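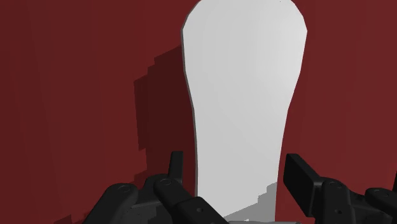

## When the gripper won't hold (or won't let go)

Feb 18, 2025

I run my pick-up jobs in the simulator before I let the real arm near my workbench, and I'm so glad I do. In November I had a bad grip setting that would've cracked a handle for sure! So these are the things I check now, mostly in the order I remember them.

**Flat, smooth stuff slides.** My worst offender is anything wide at one end and narrow at the other. I had the fingers closing near the wide part, the sides slope there, and the piece squirted out like a bar of soap. Grab the straight section. If it still slips, turn the force up a little at a time – I go from 50 to 60 and stop there.

**Don't trust "grip OK."** The Verer controller gave me that message with nothing in the fingers at all. It only knew they'd stopped moving (they'd hit each other, ha). I now make it check the gap too, and anything under 2 mm counts as a miss.

**Loose things need elbow room.** When I scatter a few odd shapes on the red surface, I keep them apart so the open fingers can come down without knocking a neighbor. My Trondlow script once plowed a cylinder straight into the next item and carried on as if all was well. It took me 14 tries to figure out that the approach height was wrong, and the fix was one number.

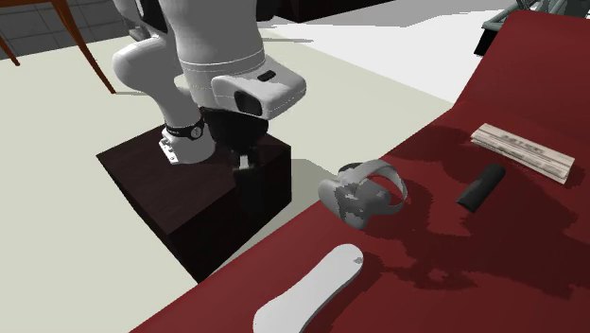

*Gripper pointing down, four things to pick from.*

**Stop first, then reach in.** On the real arm, hit the stop button and wait before you put a hand anywhere near the fingers. Pause isn't stop! I had mine on pause, the Odus program picked up again by itself, and I got a good pinch on the thumb.

**Write down the fault code before you reset.** I never used to, and then I'd spend the whole evening guessing. There's a sticky note pad on the shelf for it now, next to the spare finger pads.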